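Search this journal Enter keywords Go

3.2 Baskets, bags and the order of packing

The second part of the study looked at how light snack goods are carried from shelf to basket and from basket to bag. We chose crisps and similar wrapped foods for a simple reason: they weigh little, take up a lot of room and are easily crushed. Shoppers in our first round of interviews in Prarnosby complained about broken crisps more often than about any other fault in their shopping.

All sessions used small hand baskets of the kind found in corner shops. A basket of this sort has a wire handle and mesh sides, and its flat floor gives the first item nothing to lean against. A full packet of crisps put into an empty basket tends to end up on its side, and whatever comes next is laid on top of it. Figure 3 shows two points in the handling of the goods, (a) a packet of Lay's above a blue basket and (b) wrapped goods lying one over another.
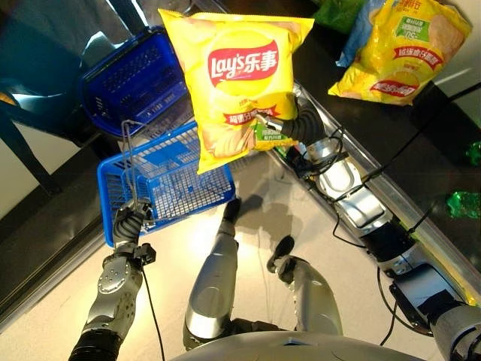 Anežka Slanina: I would always put the crisps in last, even if I picked them up first. I carry them in my other hand until I get to the till, and then they go on the very top.

This habit was common. Of the 22 shoppers we spoke to at the Setier shop, most said they kept crisps apart from the rest in some way, either in the free hand or under the arm. Few of them did the same with biscuits or sweets, although these break nearly as easily. When asked why, they tended to say that a crisp packet feels full of air and so looks as if it needs looking after, while a flat wrapper does not.

Packing at the counter followed a different pattern. In the basket, people could see every item and move things about. In a carrier or shopping bag they could see only the top layer, and they worked partly by touch. Poojary's earlier work on market stalls describes the same change, and uses the term 'blind layer' for anything below the first 2 items. We have kept the term. Soft wrappers slide over each other in the blind layer and fill gaps between harder goods, which is useful when space is short but makes it difficult to find a given item later.

(a) Packet and basket. (b) A light blue package resting on a dark green wrapper, with a dark surface to the right.
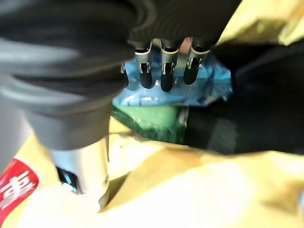 Glossy wrappers also crease when pressed, and shoppers took creasing as a sign of damage even when the food inside was whole. In the Evetden trial, held in September, we asked people to sort packets into sound and broken by look alone and then opened every one. Creased packets were put on the broken pile far more often than their contents deserved. The mistake was less common with stiff packets – these hold their shape until they split.

Each packing session was limited to 60 seconds, and each shopper took part in 3 sessions. The time limit was set to match a short queue at the till. Results by type of wrapper are given in the next section, together with the seating plan for the interviews.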